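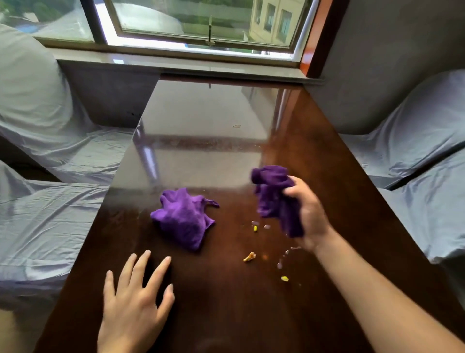
Cherry Mae Cabrera wrote in to say that her six-year-old can wipe a table, that he learned it in an afternoon, and could we please explain what the grant was for. She also wanted to know whether the crumbs were staged. We get some version of this letter every month, so it may as well go first.

Pusum: frequently asked questions

What was the grant for?

Wiping a table. More precisely, for Pusum, a method for learning wiping from head-height video of people doing it, and for getting what was learned into a robot arm that has never held a cloth. We would point out that a six-year-old arrives with a fair bit of pre-installed hardware and a parent standing behind him.

And the crumbs?

Some sessions use crumbs we put down and some use whatever was on the table when the person got there. Each session is labelled one way or the other in the release. Performance is worse on the second kind, and we report the two separately so that you can be disappointed in the right place.

What does the method do that older ones don't?

Most earlier work treats wiping as a path. The cloth goes from one side to the other, the path covers the surface, everybody goes home. People don't wipe like that. They go at a bit of dirt, stop, refold the cloth, have another go from a different angle and then do a vague lap of honour over the rest. Pusum predicts a map of where pressure is likely to be applied next, plus a short stretch of hand motion to get there. The map is redrawn twice a second. The robot follows the motion until the map changes its mind.

Why two cloths?

We ask people to keep 2 cloths on the table, the same colour, one in use and one lying about. The spare is a nuisance on purpose. A model that has only learned to look for a lump of coloured fabric will cheerfully track the wrong lump, and ours did for most of a winter. The fix was to train the cloth tracker jointly with the hand tracker, so that a cloth nobody is holding gets demoted to an obstacle.

How much data is there?

The current release, Testedora, has 500 recorded sessions. We train on 400 and keep the rest back for testing. A session runs from the first touch of a cloth to the moment the person decides they are finished, a moment on which people differ enormously. We considered defining "finished" ourselves and were talked out of it by everyone who lives with someone.

Do people have to wipe in a particular way?

No. They get a table, the cloths and a sentence of instruction. Most plant the spare hand flat on the surface while the other one does the work. We had filed that under posture and were going to mask it out, on the theory that a single-armed robot has no use for it.

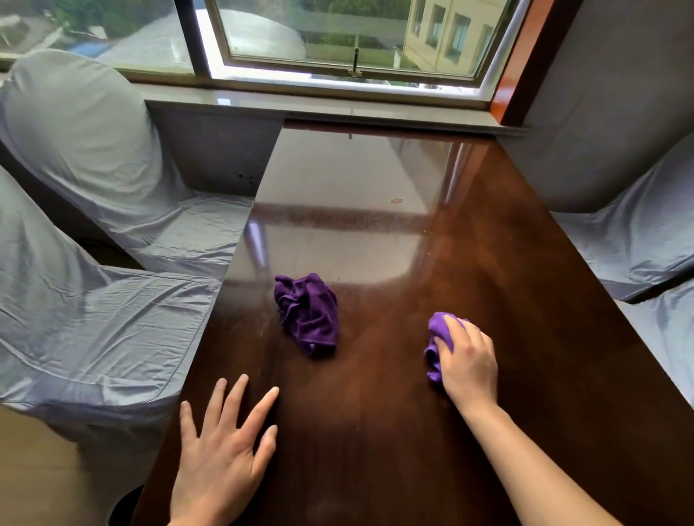

Masking it out made the results worse. The planted hand tends to shift shortly before the working hand moves to a new patch, so the model was reading it as an early warning. We left it in for training and took it away at run time, when there is no planted hand to look at, and a good part of the benefit survived. Our best explanation is that it teaches the model when one bout of wiping ends and the next begins. Our second-best explanation is luck, and the ablation table in the appendix is there for anyone who would like to argue for it.

Why shiny tables? Are you making it hard for yourselves?

Yes. A glossy brown top with a window at the end of it is about as unkind a surface as you can give a camera. The reflection washes out the finish, the dust shows up only where the glare is, and a mark in the varnish looks a lot like a spill. Matte laminate is much easier, and if you only read the laminate column you will come away thinking we are geniuses.

Does it know a stain from a mark that won't come off?

Not well. Estrella, our arm, once spent 147 strokes on a ring in the varnish. It was very thorough. We have since added a rule that gives up on a patch when repeated wiping doesn't change how it looks. The rule is hand-written and we aren't proud of it. A learned version was less reliable and took longer to give up, which some of us recognised as a personal failing.

Does the robot get the table clean?

On dry crumbs and matte surfaces, usually. On glossy surfaces it gets the middle and neglects the edges, and it has a habit of herding crumbs to the border and regarding the matter as closed. Human demonstrators do this as well, so strictly speaking the imitation is excellent. Liquids are harder. The paper reports droplets only, and Estrella is not to be trusted with a full cup of tea going over.

Can it refold the cloth?

No. It holds the cloth in a wad, as most of our demonstrators did. Refolding is in the data and you are welcome to have a crack at it. We did, and there is a section in the supplementary material titled "Refolding" that runs to a paragraph.

Can I use the data commercially?

Research use only for now. The consent forms were written before anybody imagined a company would want hours of other people's elbows. If you have a case, write to the Devholm lab and describe what you want it for in plain words.

Will it run on my arm?

If your arm takes position targets and reports some measure of contact force, probably. Ours needed its force limits turned down before we let it near anything with a varnish. Please do the same. The default settings were chosen for a steel bench and will leave a matte patch on a dining table, as one member of the group can tell you, having provided the dining table.

When is the next release?

July, if the labelling is done. It will have more edges in it.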